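The Plornside Home Letter

In Praise of the Hallway

Winter is hallway season for me. From November on, everything I love about summer rooms (open windows, feet on the porch rail) is off the table, and I start noticing the part of the house I spent the warm months walking straight through. Last year I promised you a whole item on hallways and then ran out of room because of the storm windows. This year the storm windows can wait!

My own hall is 112 inches long. I measured it the week we moved in, hoping for a bookcase, and the bookcase didn't fit, and the number has stayed in my head ever since. For years I treated that space as leftover floor. We had a hook, a mat, a pile of mail and one bulb that made everybody look ill. Then I visited a friend's place over on the Haveck side, one of the row houses with the long front-to-back hall, and I stood in there with my coat still on for so long that she asked if I was planning to come in. It was beautiful! It had a low lamp, a narrow runner, doors painted a color darker than anything I would have dared, and the smell of soup coming down from the kitchen. I went home and took down the hook the same night.

Doors first

Start with the doors, even if you want to start with paint. A hallway is mostly doors. Count up the wall you have left between them and there's often hardly enough for a picture, so whatever the doors are doing, the hall is doing it too.
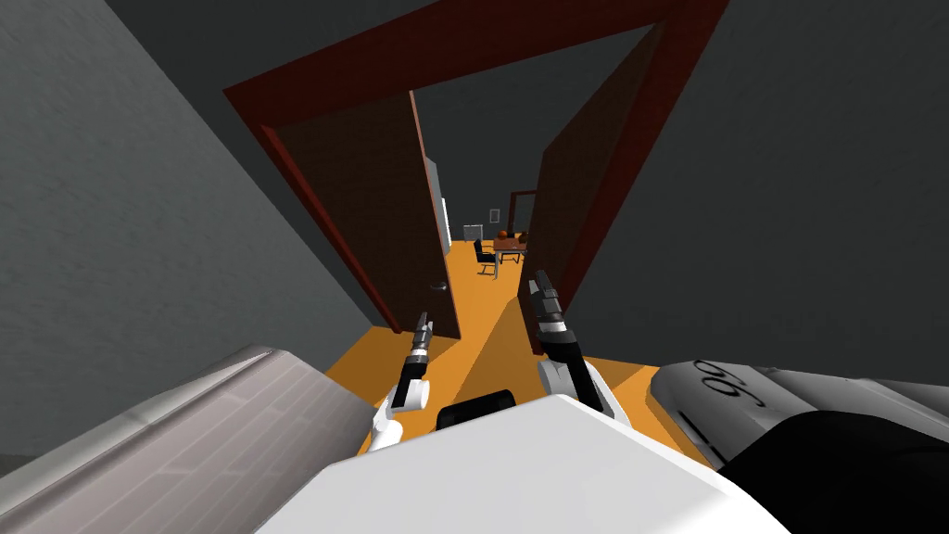

Dark doors scared me for a long time. I had read somewhere that small spaces want white, and I repeated it to people as if I had tested it, which I had not. What white did in my hall was show every fingerprint and make the one window at the end look gray by comparison. When I finally painted the bathroom door a deep brownish red, the window looked brighter. I have no theory. I only know I painted the next door the following Sunday and the one after that before the brush was dry.

If you try it, use a satin finish and do the edges too. The edge of a door is what you see most often when it's standing open, and a dark door with a bright white edge looks like somebody got called to the phone halfway through. Take the handle off before you paint. I know, I know. I painted around mine the first time and I can still find the wobble with my thumb.

Speaking of handles: Skura, the secondhand hardware place behind the old laundry, has moved its doorknobs to the front of the store, and it's a wonderful way to lose an afternoon. They are sorted by how far the spindle sits from the edge of the door, so bring that measurement with you. I brought a drawing instead and had to come back. The woman at the register told me half her customers come back, and the other half buy the wrong knob and like it anyway. Mine are pressed brass with a little beaded ring, they cost less than lunch, and they clicked into place on the second try.

Hinges deserve a kind word as well. A door that drifts shut by itself, or swings open at two in the morning, usually has a hinge pin that has worn smooth. Pull the pin, lay it on something hard, give it one light tap in the middle with a hammer and put it back. The tiny bend adds enough friction to hold the door where you leave it. I learned this at the age I am now, and I went through the whole house that evening tapping pins like a piano tuner.

How wide is wide enough

Most of the mail I get about halls is about width. People write as though a narrow hall were a medical condition. I would like to argue for narrow! A narrow hall makes the room at the end of it feel like an arrival. Those long houses in Haveck know this very well: you come through a squeeze of a passage and then the kitchen opens up in front of you, and it's the same modest kitchen as everywhere else on the street, but it feels like a ballroom.

What spoils a narrow hall is stuff at hip height. Your eye forgives a lot up near the ceiling and quite a lot along the floor, but a table corner at the hip will get you every day for years. We took out a console that stuck out 15 inches and put up a shelf 8 inches deep, and I stopped turning sideways with the groceries. Everything that used to live on the console lives on the shelf now, apart from a ceramic fish that moved to the bathroom and seems happy there.

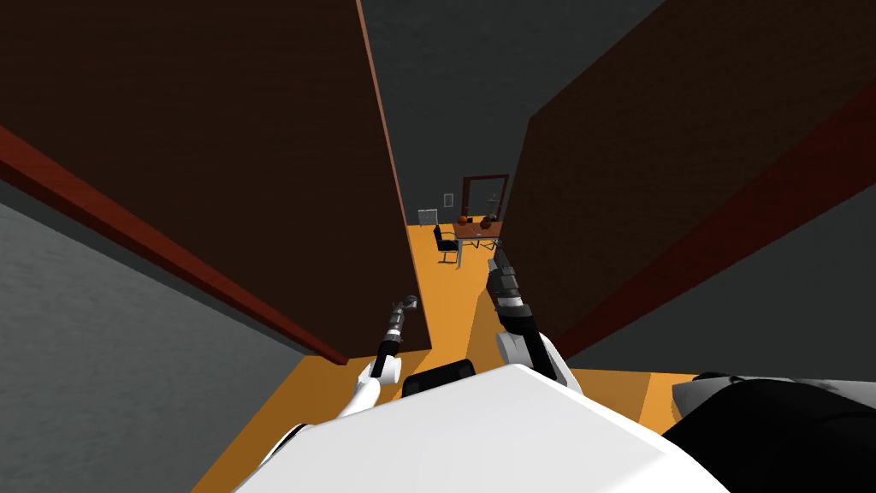
One subscriber wrote back after the last issue that shelves in a hall are a mistake at any depth, and that she cleared hers down to bare wall and has never looked back. Her keys now hang on the inside of the closet door, her mail goes straight to the kitchen, and the only thing in the hall is a mirror at the far end. She added that her kids run the length of it every evening before bed and that no shelf would have survived them anyway.

I read that letter three times. It's a strong case, especially the part about the kids. I'm keeping my shelf, but I did try her trick with the keys, and I've lost them less often this month than in any month I can remember. Closet doors are badly underused. Ours now has keys, the dog leash, a shoehorn and the bag of bags.

Light, and where to put it

The single ceiling bulb is the enemy. It lights the top of your head and the middle of the floor and leaves the walls to look after themselves. If you have an outlet anywhere in the hall, put a small lamp by it, as low as you can manage, and try a whole evening with the overhead off. You may never turn it on again except to look for an earring.

If you have no outlet (so many of our houses don't), there are battery picture lights that stick up with a bracket and two screws, and they have gotten much better than they used to be. Go for the warm bulb. Mine is over a framed bus map, it runs on a timer from late afternoon to bedtime, and coming home to it in the dark is one of the real pleasures of my week. 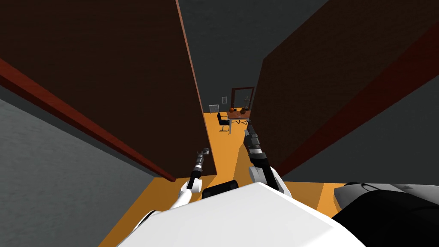
Try borrowing light, too. A door left open onto a sunny bedroom will do more for a dim hall than any lamp until about three in the afternoon, and if you're lucky enough to have a transom that someone painted over, a razor scraper and a patient morning will give you back a window you already own. I did the one over our back bedroom while listening to an entire ball game. The paint came off in long curls, layer after layer, cream and then mint green and then a very surprising mustard, and when the glass came clear there was a stripe of sun on the opposite wall that had not been there since goodness knows when. I called everyone in the house to come and see it. Everyone was polite about it.

Floors get a shorter note, as I'm still arguing with mine. A runner should stop a hand's width short of the baseboard on each side, more if the boards are nice. Buy the good pad underneath. The cheap one crumbles into something like cookie crumbs and you'll be sweeping it up through spring. If you can only find a runner in the wrong length, go shorter; a long one folded under at the end will trip your favorite guest.

And please hang something at the end. It's the one spot in the house that gets looked at every single time a person walks toward it. The café at Hà has a tea towel in a frame at the end of its hall to the restrooms, an ordinary striped tea towel, and I've admired it more than plenty of paintings. A plate would do it. So would a calendar, if you remember to turn it.
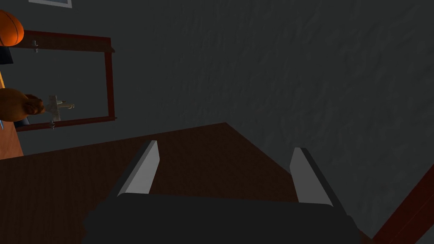 Small jobs for this month

Tap the hinge pins on any door that wanders.

Wipe the tops of the door frames. Do it with a damp rag and don't think about it too hard.

Measure your spindle distance before you go anywhere near Skura.

Live with the overhead light off for one evening and see which wall you miss.

Take one thing out of the hall and leave it out for a week. If you can't remember what it was by the end of the week, it can go in the donation box.

Next issue: storm windows, finally, with the trick for the ones that rattle. Please keep sending me your hallways. Measurements are welcome, paint names are very welcome, and if you have a transom story I want all of it.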